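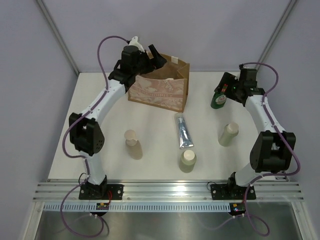 Brown paper bag, open, with a green bottle beside it.

Paper Grocery Bags: Packing, Storage and Second Use

Paper bags fail at the bottom fold and at the handle patch. The walls seldom give out first. Most of the notes on this page deal with keeping those two areas dry and evenly loaded.

Opening the bag

Unfold the bag completely before anything goes in. Put one hand inside and press the bottom flat from corner to corner, then run a thumb down each side pleat. A bag with a half-open base stands on its fold, leans, and puts the load on one glued seam.

For a bag that has to stay open on the counter, turn the top edge outward to make a cuff two fingers deep. The doubled edge holds the mouth square. One turn is enough; a second turn tends to crack the paper at the corners.

Packing order

Cans, jars and boxed goods go on the bottom, with flat faces down. Glass bottles go upright against a pleated side, with something firm on the other side to stop them tipping. If two bottles share a bag, put a folded sheet of newspaper or a box of pasta between them.

Produce goes in above the boxes. Bread and eggs go last. Leave the top hand's width empty so the bag can be gripped by the rim if a handle lets go.

Cold items sweat. Frozen vegetables, milk and anything from the butcher's counter should go in a separate plastic or insulated bag. Damp kraft paper looks sound until it is lifted. If the base feels cool and soft, carry the bag from underneath and do not use it again for groceries.

Handles

Twisted paper handles are glued under a patch inside the rim. Lift straight up with both handles together. Picking up by one handle peels the patch from its corner.

A lifted patch can be reglued with ordinary white glue. Spread it thin, press under a heavy book overnight, and keep that bag for light loads only. Tape over the patch holds for one trip, sometimes less. Flat tape handles are weaker in my experience and not worth repairing.

Storage

Fold along the factory creases and stand the bags on edge, like files, in a narrow gap beside the refrigerator or inside a cabinet door. Stacked flat they slide, and the ones at the bottom never get used. A magazine holder does the job. Mine is a Brikex steel one that came out of an office clearance.

Keep them away from the floor under the sink. Paper holds moisture, and silverfish and roaches feed on the glue. Check the stack every December or so and recycle anything with spots, a smell or a limp base.

Do not store bags on top of the refrigerator or near a range – the first blocks air on some models, the second is a fire hazard.

Second use

Shelf liner: cut down the back seam, remove the base, and press the sheet with a warm dry iron. Printed side down.

Ripening: pears and avocados ripen faster with the top folded over once. Check them daily.

Compost pail liner: use a doubled bag with a layer of torn newspaper in the bottom, and empty it every second day. Plain brown paper breaks down well. Remove plastic windows and glossy labels first.

Drying herbs: tie the stems, hang the bunch head down inside the bag, and punch a few holes in the sides for air. The bag catches the leaves that drop.

Paint work: a split bag makes a fair drop sheet for small jobs, but wet paint will soak through a single layer. Use two.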